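Kukstead Handling Lab
Equipment Planning Meeting
Minutes, February

Present: Everett Pettigrew (chair), Ásdís Ásgeirsdóttir, Kedir Ayele, Dumisani Mtshali
Absent with notice: Tolera Alemayehu (sent written comments on item 4)
Minutes taken by: Dumisani Mtshali
Meeting opened at 9:40 a.m.

1. Minutes of the previous meeting

Approved with one correction. The quote for the floor matting was from Plumum, and the minutes had it under Asumus. Kedir will fix the copy on the shared drive.

2. Remaining budget

Everett went over the equipment line. There is $3,834 left to spend before the line closes at the end of the fiscal year. Nothing carries over. The pending invoice for air fittings was paid last month and is already taken out of that number.

Ásdís asked if calibration service comes out of the same line. Everett said no, it is under maintenance, and so is anything covered by the arm's service contract.

3. Bin picking cell

Kedir reported on the cell. The block trials are going ahead with the long red blocks and the short green ones mixed in the same bin. He wants to keep the current arm and gripper through the summer and put the money into what is around them: the bin, how it is held down, and the cables.
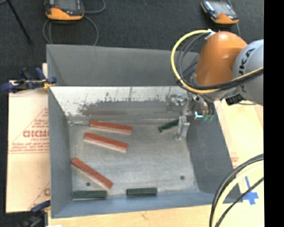

Bin picking cell, current setup. Kedir's report, item 3.

Bin. The sloping metal side is scuffed and stained and Kedir would like it replaced. Part of it is bright and part of it is dark, and he believes this is hurting the segmentation for blocks that lie close to the slope. Ásdís asked if cleaning had been tried. Kedir said a solvent wipe was tried once on a small area and made little difference. Everett asked if a coat of matte paint would do. Kedir said paint would chip where the finger touches the metal, and the chips would end up in the bin.

Two options were discussed. Tlapale will make a new bin to our drawing in brushed steel for $2,230, delivery included. Asumus has a stock bin for $1,000 that is slightly shallower and would need new mounting holes. Kedir prefers the Tlapale bin. The walls would be at the same angles as now, so the approach paths would not have to be taught again. With the Asumus bin he would plan on a week of reteaching.

Dumisani asked if the two holes in the bottom should be on the new drawing. Kedir said leave them out.

Clamps. The bin is held with hand clamps on the left side. Ásdís said these are fine for trials but should not be the long-term answer, and that the bin position has to be checked every time someone loosens one. She would like a bolted base plate with locating pins. Kedir has a sketch. Material is in stock and the work can be done in house, so there is no purchase to approve. The tape cross on the board stays where it is until the plate is in, and people are asked not to peel it up.

Cables. Dumisani raised the yellow cable and the black and gray bundle that loop out over the far wall of the bin. They need a proper dress pack or at least a spring return bracket. Plumum quoted a bracket kit at $53 per piece, and we would need two. Everett said that was small enough to go ahead without further discussion.

Pendants. There are two pendants on the floor covering behind the bin. Ásdís asked for hangers. Everett said to look in the storeroom before ordering any.

Decision: Order the Tlapale bin at $2,230. Order two bracket kits from Plumum at $53 each. All in favor.

4. Second gripper

Tolera's comments were read out. He recommends against buying a second gripper this year. His reasons were that the remaining money would cover only a light-duty model, that it would need its own mounting flange, and that we do not yet know what parts the fall work will use. He suggests asking Asumus for a loan unit in the meantime.

Ásdís did not fully agree. She said a spare would save us if a finger gets bent, and the lead time on the last set of fingers was long. After some discussion it was agreed that spare fingers would cover most of that risk. Kedir will get a price. If it fits in what is left after item 3, Everett can approve it by email.

Decision: No second gripper this fiscal year. Look at it again when the fall parts list is ready.

5. Next year's request

Everett needs a draft request with short justifications. Items named so far are the gripper, a wrist camera upgrade, and a second set of blocks in other sizes. Dumisani asked that lighting be added. Each person should send a paragraph for the items they are asking for, with one quote attached where possible.

6. Other business

The compressor will be off for one morning for a filter change. Ásdís will post the time.

Action items

Kedir: send final bin drawing to Tlapale; get price on spare fingers; correct previous minutes
Dumisani: order bracket kits; check storeroom for pendant hangers
Ásdís: review base plate sketch; post compressor shutdown
Tolera: ask Asumus about a loan gripper
Everett: sign purchase orders; circulate request template

Meeting closed at 10:50 a.m.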